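Chapter 7
Small Boxes: Sorting and Storing Medicines at Home

What you will learn in this chapter

How to gather the medicines and skin products in a household and decide what stays.
How to read the outside of a carton, including one printed in a language you do not speak.
How to band, label, and shelve small packages so that the next person can find them.
How to keep a household medicine list.

Key terms: active ingredient, carton, expiration date, leaflet, topical product

Zlata Kushnir began working as a home organizer in Miltska, where most of her clients lived in two- and three-room apartments. She kept a notebook for every job. In one apartment on Zhuravel Street she wrote down 216 separate packages of medicine, ointment, drops, and bandages, stored in the kitchen, the hall closet, a sewing box, and the pocket of a winter coat. The family had bought the same cough syrup four times. The thermometer was missing.

The household was an ordinary one. Medicines come into a home one at a time, usually when someone is unwell and not thinking about storage. They are put down near a bed or a sink and they stay there. A visitor leaves a jar of balm. A relative sends a parcel from abroad. After a few years there is a drawer that people open, look into, and close again.

Chapter 6 dealt with dry foods, which are easy to sort by type and size. Medicines are harder. The packages are small, the print is smaller, and a mistake can hurt someone. For that reason the work in this chapter is slower, and you should plan a full morning for it.

7.1 Clearing a Work Surface

Start with a table. A dining table or a large coffee table is best, with good light and no food on it. Wipe it down and let it dry. Bring every package to it from every room before you begin to sort. Students often want to sort the bathroom first and the kitchen second, but then the duplicates do not turn up until the end.

Keep children and pets out of the room while packages are on the table. If you have to stop partway, put everything into a closed box and store it up high.

Set packages down with the main printed side facing up. Stand bottles upright. Leave tubes in their cartons if the cartons are still there – the carton usually carries more information than the tube, and the leaflet is often folded inside it.

7.2 Reading the Carton

Four pieces of information matter most: the name of the product, the active ingredient, the expiration date, and the part of the body it is meant for. The last one is easy to overlook. Creams for the skin, the nails, the feet, and the eyelids can come in cartons of nearly the same size, and a product that is safe in one place can do harm in another.

Many households own products printed in two or more languages. The large print may be in one language and a short product name in another. Pictures and symbols help with a first grouping, but they do not replace the label. A drawing of a foot tells you which pile to start with. It does not tell you the ingredient or how often to use the product. If you cannot read the full label, set the carton aside and ask a pharmacist.

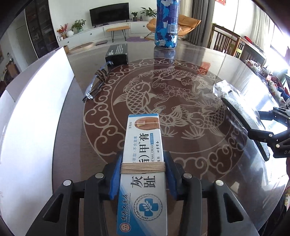
Figure 7.1 A nail ointment carton with Chinese and English lettering, a printed picture of a toe, and a rubber band around its middle.

7.3 Bands, Bags, and Labels

Rubber bands are cheap and useful. They can hold a worn carton shut or keep two small cartons together. They also cover print. Before you put a band on, find the date and the directions and place the band clear of them. If there is no free space, use a small clear bag.

Write the date of opening on a paper label and stick it on a blank part of the carton. Use a pen that does not smear. Kushnir writes the month and year only, and puts the label on the end that will face out of the shelf.

Exercise 7A

1. Collect the topical products in your own home and sort them by the part of the body they are meant for.
2. List any carton whose expiration date is covered or worn away.
3. Choose one carton with more than one language on it. Write down which facts you can read and which you would need to ask about.

Section 7.4 explains how to set up the household medicine list.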